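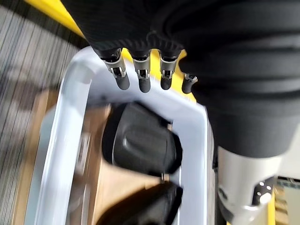
April, afternoon, bench 2

Continued comparing the four-finger hand (Okside) with the old two-jaw gripper from Puvia. Same arm and same wrist camera for both. Controller is the Darkedus box, firmware unchanged from last month.

Task: take the black molded part out of the white plastic frame and put it back. Start pose is fingers down, above the top crossbar.

Two-jaw: 67 attempts, 14 failed. Most failures come when the part lies at an angle, then one jaw lands on the side rail and the arm stops on force limit.

Four-finger: 67 attempts, 13 failed. So almost the same number, but the failures are of other kind. The rubber-like tips hold well on the ridge of the part. The problem is the outer finger near the sleeve, it closes late — I measured 244 ms behind the first one — and the part turns in the hand.

I tried to lower the closing speed. It helps with the turning, but the cycle becomes too long for Khamphan, so I put it back.

Camera: exposure is too long for the approach move, the lower side of the picture is smeared and the edge detection loses the rail. To shorten it and add light from the left.

The sleeve should be pulled higher before next run. It makes folds near the knuckles and I am not sure if it touches the fourth finger when closing.

Still open: tendon tension or controller delay? Swap channels 1 and 4 and repeat.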